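Home Posts Replies Media Likes

Solange Ouellet
Okay, long one tonight, so get your tea. I have been sorting the kids' picture books since lunch and I have opinions, and my sister has stopped answering my texts, so you all get them instead!

We own 134 of them. I counted, which was a mistake. They were in a basket, under two beds, behind the piano, and one was in with the good towels (Kai, I am looking at you).

The plan is a clear divided box for the ones we're reading right now and the shelf in the hall for everything else. Songül Keskin swears by this for her first graders and she has kept more small people happy than I ever will. 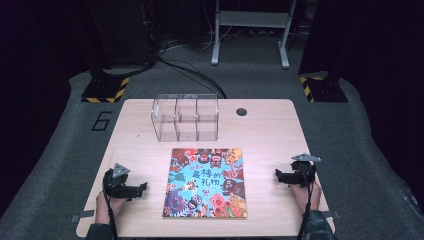 最棒的礼物 and the clear three-compartment box.

I love that cover so much. All those monsters and animals squashed in together on the bright blue, and the pink piggy fellow down in the corner is my favorite by a mile. The title means "the best gift," and Jucélia Pacheco is teaching me how to say it properly, very patiently.

My rule for the box, if you want to borrow it: one compartment for bedtime, one for the car, one for library loans so they stop vanishing into the big pile. We swap everything out at the start of the month.

Tall books go at the back of the shelf, board books down low where little hands can get them, and anything with a torn page goes in my mending pile, which is already 6 deep. Does anyone have a tape they like that doesn't go yellow?

More tomorrow if I get through the bin under the stairs. Good night, you lovely people!

Recent posts
The Folldale book swap, and what I came home with
Mending a spine with Keegan Paquette's glue trick
Lunchboxes, July edition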